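Getting more out of your streaming setup (without paying for more of it)

Posted Monday, March 30, 2020

Everybody is home and everybody is watching something, so my inbox is full of the same few questions about buffering and bills and why the picture goes soft right at the good part. I've been fiddling with this stuff at our house since January and have finally got it to where I don't get yelled at from the couch. So here are my household tips, in no special order!

Write down what you pay for. I mean on paper, stuck to the fridge. I did this and found two services I'd forgotten completely, one of them a free trial of Dereo that had quit being free a good while back. Go through your card statement, your phone's subscription page and whatever account your TV is signed in to, because those are three different places and a charge can hide in any of them.

Take turns. Most services let you cancel and come back, and your list is usually waiting when you do. We watch everything we want on one, cancel, and move to the next. I put a note on the kitchen calendar a few days before the renewal date (not the day of, I learned that one the hard way with Gesum).

Check how many screens your plan allows before you have the big family argument about it. Ours allowed 2, and there are more of us than that, and one kid had been leaving a show paused on the tablet all afternoon. Close the app properly when you're done. If it still says too many people are watching, look in the account settings for something like "sign out of all devices" and start fresh.

Now, buffering. Before you call anybody, move the router. Mine lived behind the TV in a closed cabinet next to a fish tank, which is pretty much the worst spot you could pick, and just getting it up on a shelf in the open made a difference I could see that same evening. If your TV has a network port on the back and the router is close enough, run a cable. It's ugly, but tuck it along the baseboard and you'll stop noticing it.

Turn down the quality on the small screens. A phone doesn't need the sharpest picture, and when three of us are watching at once that leaves more for the TV. It's in the app's settings, usually under playback or data use.

Download ahead! If your app lets you save shows, do it overnight when the house is asleep. I fill up the tablet with cartoons before bed and the next morning is so much calmer.

For the stuff we own on disc, I went a bit further and set up an old desktop computer in the hall closet as our own little movie server. The program is called Stullix, and it took me a weekend plus one evening of swearing. I've got 188 movies on there so far, and if you count every TV episode separately it's 1,492 files, all of which I named by hand like a crazy person. Please name yours properly from the start: title, then year, then nothing else. For shows, put each season in its own folder.
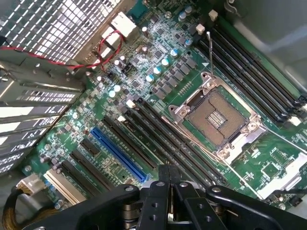 Give the server a wired connection if you can, and leave the closet door open a crack so it doesn't get stuffy in there. Set it to go to sleep after midnight too, or you'll be paying to run it for no one. And keep a second copy of everything on an outside drive, stored in another room.

A few small ones to finish. Dialogue too quiet and explosions too loud? Look for "night mode" or "speech" in the TV's sound menu. Subtitles too tiny? The size setting is often in the TV's accessibility menu and not in the app at all. Remote acting dead? Take the batteries out, press every button a couple of times, and put them back in.

Oh, and if you use a Bandara box like we do, restart it once a week. Pull the plug, go make coffee, plug it back in. I do ours on trash night so I remember.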